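The grip that wouldn't let go

By day three at Garlow I'd gotten pretty cocky. You hold a gripper in each hand, you do the chore, and the robot is supposed to learn it from you later. Easy, right? Then my left one jammed shut on the upholstery of a chair and stayed there.

I squeezed, I wiggled, I said a word my editor won't print. Xinyi Zheng, who runs the floor, walked over and told me to stop pulling - the finger pads tear before the fabric does, and a new set costs Garlow 70 dollars.
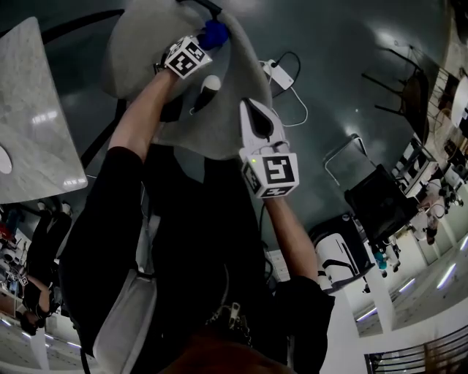
The culprit was a return spring. Timothée Royer had the housing open on his bench in six minutes and showed me the thing, bent like a paper clip. It was rated for 2000 squeezes, and the log said mine had done 480. So much for ratings!

What bugged me more was the data. The software had kept right on recording, so a whole morning of my takes had a lazy left hand in them, and Xinyi tossed every one. They check the springs before each shift now. I still give mine a test squeeze, then another one.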